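Visitors > Trip Reports > Open Days

Last updated: 07/01/2023

A Saturday at the Drimden Open Day

Drimden holds its open day once a year, and we went for the whole afternoon. Parking at the Ikeda Road lot was $7 and the walk into downtown took a few minutes. Maps were handed out at the old depot.

We started with the depot tour, led by Beatriz Fonseca. It runs 60 minutes and covers the waiting room, the freight office and the signal tower. Groups are small, so sign up when you arrive. The tower stairs are steep -- wear decent shoes.

Next was the Cuvero building, where several workshops open their doors. Vaughan Lockyer showed how he restores barn doors, and Takumi Uchida had prints for sale upstairs.

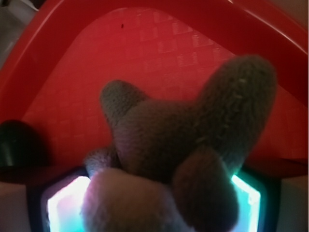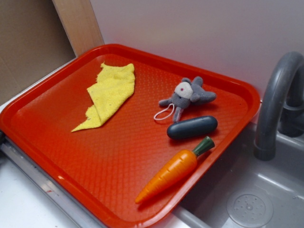
The yellow cloth on the red tray:

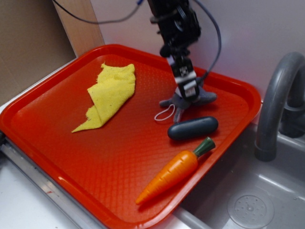 Food and Getting Around

Lunch was on Depot Street. We had brisket sandwiches and peach pie at the long tables, and the line moved quickly. The Lolteck shuttle loops between downtown and the riverfront until early evening. It was full when we wanted it, so we walked the river path instead.

The evening concert on the lawn has 200 chairs. Bring a blanket if you come after dinner. The next downtown event is the street fair in August, and the depot tour will run again then.

Recent Trip Reports
Two Days on the River Path
Drimden Farmers Market in the Rain
Where to Eat Near the Depot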